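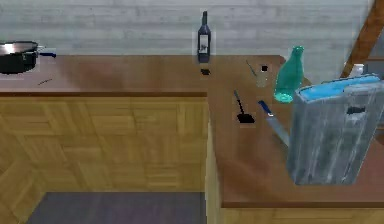 Session 9: Writing about kitchens you grew up in

Notes by Apolline Huet, 4/12/20

Right, so last time we got stuck on Ferrand's long chapter about his aunt's house, and I promised we'd come back to it. I've read it again and I still think the middle drags (sorry to everyone who loved it!), but the bit where she counts out the jam money is lovely and I'd like us to steal from it.

What I want you to notice is how little furniture he gives us. One pot, a window, the smell of plums. He spends 900 words on an argument over sugar and we know the whole room by the end of it. When I tried the same thing with my gran's place in Iltmont I wrote two pages of cupboards before anyone opened their mouth, and I had to bin the lot.

In class

Write for 20 minutes, no stopping. Two people, one kitchen, something small they disagree on. Let one of them be doing a job with their hands while they talk. Then swap with your neighbour and underline every adjective you could live without.

For next time

Read Stallitz, up to page 70. Her kitchens are colder and ruder than Ferrand's and I think you'll like them. Bring your own piece too, typed please, my eyes aren't what they were in September!

If you missed the Pedivby handout on dialogue, there are spare copies in the tray by my door.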